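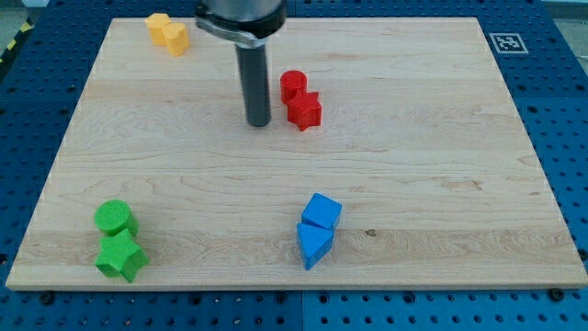
Maple board, colored blocks and the black probe tool, on the perforated table.

Viltine Starter Bench - board, blocks and probe

I get asked a lot what you need to buy besides the arm, so I put this kit together for people planning their first bench (me, a couple of years back!). You get the wooden board, eight blocks in yellow, red, green and blue, the long probe with its collar and a printed square marker. The arm and the table are sold separately.

Board and blocks: $358
With spare probe: $379

My advice is to go for the spare. I skipped it once and then sat waiting on a single part from Cernport while the whole bench did nothing - never again. I'd also put a bit aside for bolts, and measure the hole spacing on your table before you order, please! Send me the number and I'll drill the board to match.

Boards ship within 30 days. Discounts start at 2 kits, and schools can pay by invoice. Questions go to me, Vilhjálmur Arnardóttir, at the Briem workshop - I answer mail on Saturday too.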